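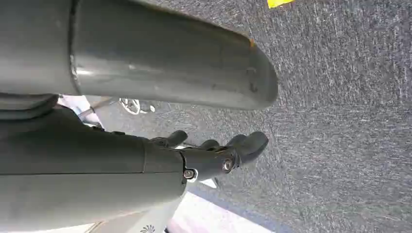
Wrist camera view between episodes, hand open over the carpet.

I've been recording demonstrations for the Puneo project since April, and I keep getting asked what the work is like day to day. Mostly it is repetition. I guide the arm through a task, save the episode, put everything back in a different spot, and go again.

The task right now is picking things up off the floor. I started with a table like most people do, and the policy I trained on that data was fine until the object rolled over the side. So I moved down to the carpet. Gray carpet is harder than I expected. The arm is gray too, and the speckle in the fibers shows up as noise in the smaller training images. I record at 1080 and shrink later, so at least I can go back and try a different size.

A session is 10 episodes, then a break. I used to do longer runs and my demonstrations got sloppy toward the end. You can see it in the plots — the hand starts to hesitate above the object, and a model will happily learn to hesitate. Now I throw out anything where I stopped to think for more than 2 seconds. It costs me a lot of episodes but the training curves are better for it.

The other thing I changed is the start pose. Every episode used to begin with the hand in the same place, and the first version of Hirka (my name for the model) fell apart if the arm was off by a little. I now use 3 start poses and add a small random nudge to each.

Labels are dull. I write one plain sentence per episode in Plonder, the little logging script I put together last winter, and I try to use the words a person in the house would use. "Pick up the sock" and so on. Failed grasps stay in, with a tag, in case I want them for the recovery set.

Next up is moving the furniture between sessions so the background stops being so predictable. I also need to fix the clock offset between the camera and the joint log before I record much more.

We use cookies to remember your settings and count visits. By continuing to read this site you accept our cookie policy. Accept | Manage preferences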